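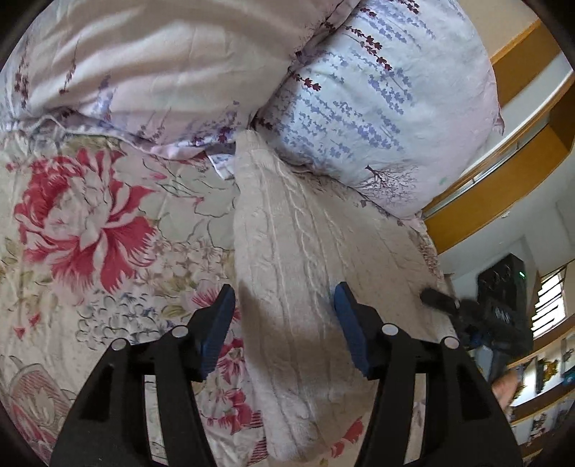
Chambre du haut - le lit, la couette à pivoines, le tricot

Galerie vite faite, je mets les légendes au fur et à mesure. On a refait le couchage du gîte en novembre, avant les locations d'hiver. Textiles surtout. Les murs, une autre fois.

La couette
Fond crème, grosse pivoine rouge et rose, petites fleurs bleues et lavande autour. Achetée chez Harb, 133 euros, port compris. Sebastián la trouve trop chargée - moi non. Elle reste.

Le tricot crème
Une longue bande à torsades, bien douce. Trouvée dans la malle de Konrad avec deux autres, plus courtes. Posée en biais, le haut coincé entre les oreillers. Lavage à la main UNIQUEMENT, je le redis pour ceux qui font le ménage au mois d'aout.

Les oreillers
Lilas très pâle en haut à gauche, semé de fines tiges à fleurs violettes et bordeaux. Pas assorti à la couette, on est d'accord. Gisela dit que ça passe parce que c'est pâle. A voir avec les rideaux, pas encore posés (ourlets à faire, Malsha les a chez elle).

Le tissu crème, côté oreillers
Longtemps hésité. Étalé à plat, ça fait nappe. Plié en quatre, ça fait pile de linge oubliée. On a essayé en bandeau, puis roulé, puis froissé exprès comme dans les catalogues - j'ai passé plus de temps la dessus que sur tout le reste de la chambre.

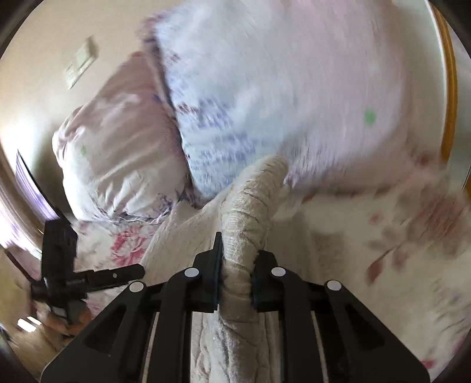 Finalement ce sera en bandeau, replié une fois dans la longueur, un peu décalé vers la fenêtre. Pas de repassage, on tire dessus avec les mains et basta. Si les locataires le mettent ailleurs, tant pis.

Ce qui manque encore
Une alèse de rechange. Un deuxième plaid pour les frileux. La lampe de chevet Gakeo commandée mi-novembre, toujours rien reçu, j'ai relancé. Et un tapis, mais là c'est le budget qui coince : 436 euros dépensés sur cette chambre, on avait dit 200 au départ. Oui je sais.

Pour le rangement
Couettes d'été dans l'armoire du palier, étagère du haut. Les taies dépareillées dans le coffre, sous les couvertures. Ne PAS mélanger avec le linge de la chambre du bas, les tailles ne sont pas les mêmes et à chaque fois on se retrouve à tout déplier à neuf heures du soir avec les gens qui attendent en bas dans l'entrée.

Chambre du bas bientôt - même principe, en plus sobre. Konrad veut du bleu, Gisela du blanc, on en est là. Si quelqu'un a une préférence, écrire avant que je commande, après ce sera trop tard. Shoaib, je t'envoie les dimensions du sommier ce soir, j'ai le papier quelque part.

Contact : Gisela Jara - © Gîte, tous droits réservés - Retour en haut de page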